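Okay, party bag thread. I've got 3 kids' birthdays in July (cousins, don't ask) and I'm the aunty who does the loot bags. Every year I say never again, and every year there I am with the scissors and the curling ribbon.

Going to put it all in one place so I can find it next July.

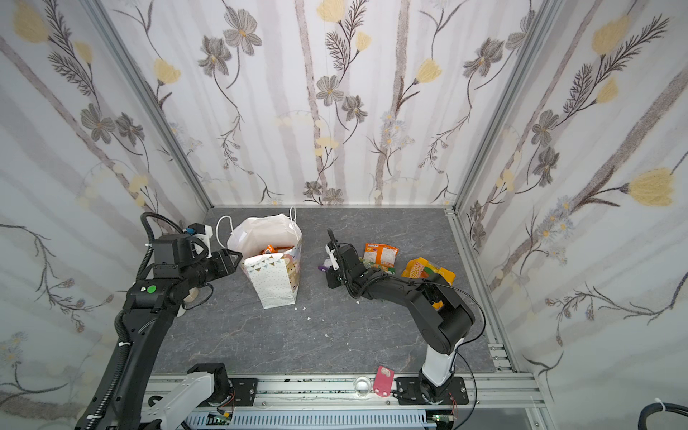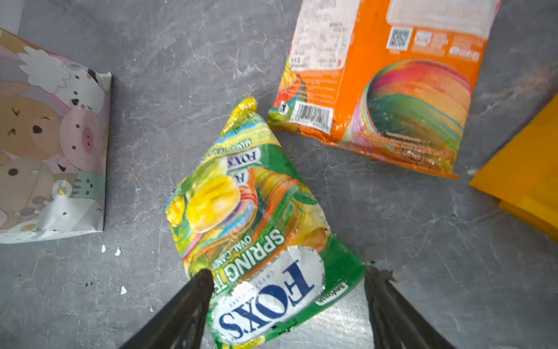

First up, the lollies, which is where I always come unstuck. I used to buy whatever giant mixed bag was on special and then spend an evening picking out the chocolate ones that had gone white. Now I go for wrapped hard candy and nothing else. The mango tea ones from FOXS are my pick this year, the bag with the painted mango and the big swirls of orange and pink and green. It's such a cheerful bag that I nearly don't want to open it. My sister reckons tea is a weird flavour for kids. My sister hasn't met these kids.

(Under-fives don't get hard candy from me, by the way. They get a little box of sultanas and a bigger bouncy thing. Check with the parents, always.)

Bags next. Paper, with a bit of bunting printed up near the top, like the dotted white one in the first photo. I've done the cellophane cones and they look gorgeous for the four seconds before someone sits on one. Paper ones stand up by themselves while you're filling them and you can write a name on the back in marker.

Enikő Kocsis from down the road swears by reusable cloth bags and she's right, it's better for the planet, but she also owns a sewing machine and I own a stapler.

Budget! Last year I kept every receipt and the whole lot came to $136, which made me feel a bit faint. This year I'm at $93 and I haven't bought tape yet. Most of the saving is from not buying those plastic whistles. Every parent in Astham thanked me for no whistles.

Order of packing, learned the hard way: flat stuff at the back (stickers, colouring sheet, folded in half). Then the chunky thing, whatever it is. Lollies last, on top, so they're the first thing out and there's no digging. I used to put them at the bottom and it was carnage, there were tiny erasers all through the carpet for weeks.

Oh and DON'T pack them the night before if you have a dog. Or a husband.

Someone asked about stickers. I bought a roll of 600 from the discount place in Verneck two years ago and I'm still going. They're mostly dinosaurs and I think one page's worth of very serious looking fruit. Tear off a strip, done. Best money I ever spent.

Also a tip from Timo Vogler, who runs the playgroup and has seen a few of these: make two spare bags with no name on them. There's always a little brother at pickup. I ignored this for years and ended up handing a small boy a banana and a biro. He was very polite about it.

Still to sort: ribbon colour, and whether the birthday kid gets a bag too. I say yes. My sister says they've had enough. We've been arguing about it since lunch, so if you've got a view, put it in the replies and I'll show her the ones that agree with me.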